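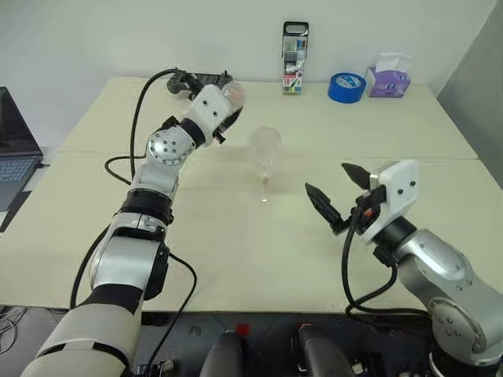

Skorkatum Everyday Chequing Account

Day-to-day account for members 18 and over. Pay goes in, bills come out, debit card works at the till and online. No minimum balance.

Product code EC-2. Available at both branches (Bemura and Iltholm) and through online banking.

At a glance

Monthly fee: $4.00, waived if you keep $4000 in the account all month or have your pay deposited here
Debits included: 15 per month
Extra debits: 75 cents each
Deposits: free, no limit
E-transfers in: free
E-transfers out: count as a debit
Interest: none on this account, see Noh Savings
Overdraft: optional, on application
Statements: electronic free, paper $2.00 a month
Cheques: first book of 23 free, reorders at cost

Who can open one

Anybody who is a member. Membership is one share, $5, refundable when you leave. You need to live, work or go to school in the Bemura or Iltholm districts, or have a family member who already belongs. Family means parent, child, spouse, sibling, grandparent. Cousins have to qualify on their own, sorry, we get asked a lot.

Under 18? Look at the Youth Account instead. Same debit card, no fee, no overdraft.

Small business, club or team? Not this one. Community accounts need two signers and have their own form.

What counts as a debit

Card purchase, cash withdrawal, cheque, pre-authorized payment, bill payment, e-transfer out. Each is one.

Doesn't count: moving money between your own Skorkatum accounts, loan payments to us, checking your balance.

The month runs from the first to the last calendar day. Unused debits don't roll over. Fee and any extra debits come off on the last business day and show as a single line on the statement, with the breakdown underneath.

If you go over 15 most months you're probably better off with Everyday Plus, $9.50, unlimited debits. Switching is free and you keep your account number. Can be done over the phone. Takes effect the first of the next month, we can't backdate it.

Fee waiver, how it works

Two ways. Either one will do.

Balance: $4000 or more at close of every day in the month. One day under and the fee applies. We look at closing balance only so money that dips out in the morning and comes back by evening is fine. Savings balances aren't added in.

Payroll: at least one pay or pension deposit in the month, any amount, coming in electronically from the employer or plan. Transfers from your own account at another bank don't qualify. Government benefits do.

The waiver covers the monthly fee. It doesnt cover extra debits or paper statements.

Debit card

Comes by mail, 5 to 7 business days. Branch can hand you a temporary card the same day if you need cash in the meantime, no name on it, works the same.

Tap limit is $100 per purchase and you can turn tap off altogether in online banking under Card Settings. Daily limits are $500 cash and $2000 purchases to start. We can raise them for a big purchase, call ahead, furniture stores and car dealers are the usual ones. The limit drops back at midnight.

Our own machines are free: Bemura branch lobby, Iltholm branch lobby, Iltholm arena. The arena one is only open when the arena is. Other machines, the owner may charge you and that's their fee, we don't see any of it.

Lost card: lock it in online banking right away, then call. Replacement is free the first time in a year, $5 after that.

Overdraft protection

Optional. Limits from $250 to $1500, subject to credit approval. $3 in any month you use it, nothing in months you don't, plus interest at 19% a year on the overdrawn amount for the days it's overdrawn. Has to be brought back to zero at least once every 90 days.

Without overdraft, a cheque or pre-authorized payment that can't be covered is returned and the NSF charge is $49. Card purchases are simply declined, no charge.

If you're going to be short, call before 3 p.m. and we may be able to hold an item until the end of the day. No promises, but call.

Deposits and holds

Cash and payroll available right away. Cheques deposited at a branch, first $100 right away and the rest in up to five business days. Phone photo deposits same rule, limit $2500 a day. Keep the paper cheque for two weeks then shred it. Please don't bring it in and deposit it again, it does get caught and then it's a mess for everyone.

New members, holds can be longer for the first 90 days. Ask at the counter what applies to your cheque before you spend against it.

Cheques in U.S. dollars go to the counter only. Phone deposit will reject them.

Moving over from another bank

Bring a recent statement from the old account and we'll fill in the switch form together. It covers pre-authorized payments. Payroll you have to change yourself, your employer will want a void cheque or the direct deposit sheet, which you can print from online banking under Documents.

Leave the old account open with a bit of money in it for two full billing cycles. Gym memberships and insurance are the slow ones. Annual stuff gets forgotten too, go back through a year of statements if you can stand it.

What to bring

Two pieces of ID, one with a photo
Social insurance number
Proof of address if your ID doesnt show the current one (utility bill, lease, tax notice)
$5 for the share

Joint account, everyone comes in together or separately within 30 days. The account opens when the last person has signed.

Opening online is existing members only for now. New members need one visit, takes half an hour or so with an appointment, longer without. Mornings are quieter.

Changes from April

Paper statement fee goes from $1.50 to $2.00, already shown above. Members 65 and over still get paper free, no need to apply. Passbooks no longer available on new chequing accounts. Existing passbooks will still be updated at the counter.

Closing the account

No charge after the first 90 days, $20 before that. Destroy the card and any leftover cheques. Final balance by cheque or moved to another account. Your membership share stays open unless you ask for it back.

Related

Everyday Plus Chequing
Noh Savings
Youth Account
Community Account (clubs and teams)
Full schedule of service charges

Fees in Canadian dollars and can change, with 30 days written notice. Where this page and the account agreement differ the agreement applies. Copies at either branch.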